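Jaretti hand grippers - FAQ

What's in the hire kit?
2 grippers, blue finger pads already on, charger, case. Spare pads are extra.

How long can I keep it?
35 days. Need longer, email Maricica Onu before its due back.

Do you ship to Drirkwood?
Yep. Pickup there too, ask first.

What can I practise on?
Ordinary dishes. Plates, bowls, kids' stuff. Start with plates, rims are harder than they look.

Pads look grey or worn?
Wipe with a damp cloth, no solvents. Still slipping, send us a photo and we'll mail a new pair.

Colour choices?
Black only, sorry. Maybe more in Novmber.
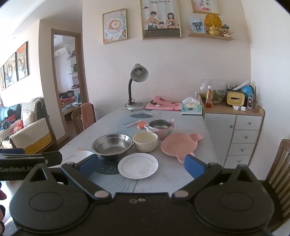
Jaws open over a plate, dining table setup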